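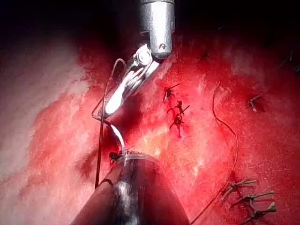

Needle held in the jaws, thread on the left.

Print | E-mail | 2 comments

Fladville Polling Place Guide, section 9: Setting up the voting room

1. Open the room 40 minutes before voting starts.
2. Put the screens along the wall, facing away from the door.
3. Show the empty ballot box to the scrutineers, then seal it.

Caution: Do not break a seal to correct a mistake. Call the Cesmont office. 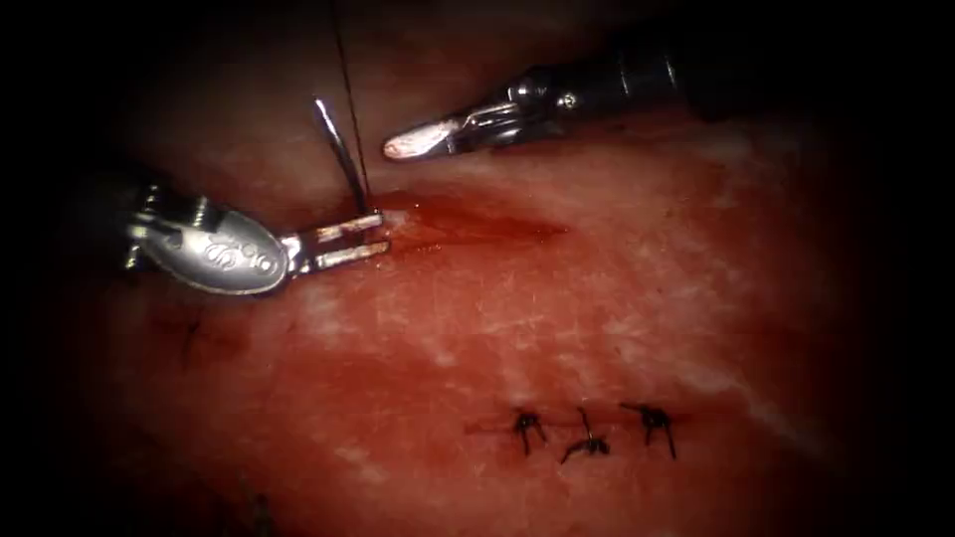
Seals are tied by hand with cord. Make each knot separate from the next, like the three tied stitches in the photo. Write the seal numbers on form 11.

Share (9)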